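Print Production Basics - Week 6 Notes
Finishing: folding, creasing and trimming
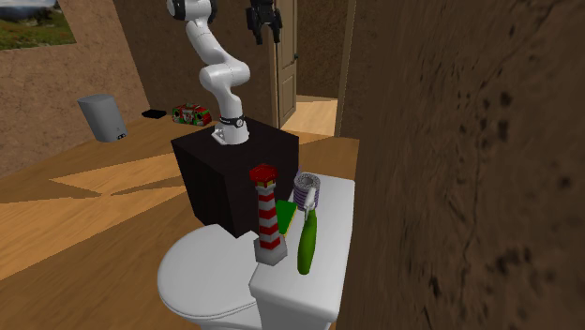

Last time we stopped right where the sheets come off the press, which is a terrible place to stop, so let's pick it up from there. Everyone loves talking about color. I love talking about color! But most of the jobs I've seen go back to the shop went back over a bad fold or a crooked trim, and that's what this week is for.

Grain first. Paper fibers line up in one direction when the sheet is made, and paper folds happily along that direction and badly across it. On thin text stock you can get away with folding against the grain. On heavy cover stock you'll see the toner or ink crack along the spine, and on a dark solid it looks awful. Check the ream label - the dimension that's underlined, or listed second, is usually the grain direction. No label? Tear a scrap both ways. The straighter tear is with the grain.

Scoring and creasing. People use the words as if they mean the same thing and I'll probably slip and do it too. For this course, a crease is a channel pressed into the sheet with a blunt rule, and a score is a light cut partway through. Crease your cover stock before folding. The raised bead goes on the INSIDE of the fold. I know that feels backward, and every term somebody swears I've got it wrong until they fold one each way and compare.

Creep. When you nest folded sheets for a saddle-stitched booklet, the inner pages push out past the outer ones. Trim the face and those inner pages end up narrower, so your outside margins shrink as you move to the center. The Detov imposition software in the lab will shift the pages for you, but only if you give it the real paper thickness (measure it with the caliper, please, don't guess from the weight).

The case we're using is the Datura seed catalog, printed for a nursery in Pusorgate. Run length was 1706 copies, and 237 of them had to be pulled at the trimmer for page numbers sliced off on the center spread. Two things went wrong: the creep setting was left at zero, and the designer put the folios too close to the edge to begin with. Either one alone might have squeaked by.

Trimming. On the Strömberg cutter, remember:
Jog the stack square before you clamp it.
Put a waste sheet on the bottom.
Drop the clamp pressure for coated stock or you'll mark the top sheets.
Cut one lift, stop, measure it. Then do the rest.

For Tuesday: bring 2 folded dummies of your own booklet, one with the grain and one against, with page numbers written in by hand. Pencil is fine. Read the handout on perfect binding too, at least up to the part on spine glue - we'll get to milling depth after that if there's time.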